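I have now read the new edition of Perla Lozano's Hungate twice, and I still can't see what the fuss is about. The publisher calls it "fully revised". I put it next to my old copy and found one added chapter, a new dedication and a map. The map is nice, I'll give them that. 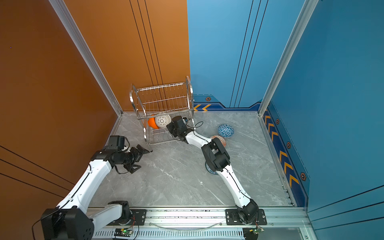

Orange on one side, blue on the other.

The blurbs bother me more. Gijs Verbeke says he "couldn't breathe" for the last 32 pages. Verbeke also couldn't breathe during Jirna in March, and I'm starting to worry about the man. When every book is the best of the year I stop reading the back cover — and I used to love a back cover.
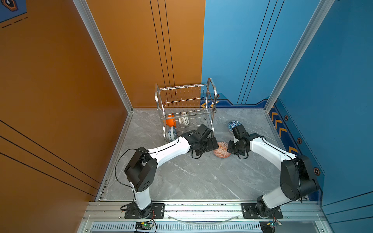

Photo: Sanne Goossens

Then there's the special edition from De Haan. Limited to 1,028 copies, apparently, with sprayed edges and a signed page. Is that a small number? The first printing of her debut was 400, and you could buy one for years afterwards.

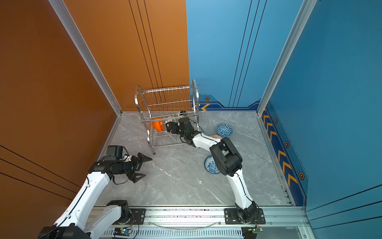
I'd feel kinder if the new chapter did anything. It tells us what became of the brother, and I preferred wondering. Luuk Groen liked it and told me so at length in the comments, so do read him too. I'm giving it two stars out of five, same as before. Next up is Jilau, which I've been promised is "unputdownable". We'll see.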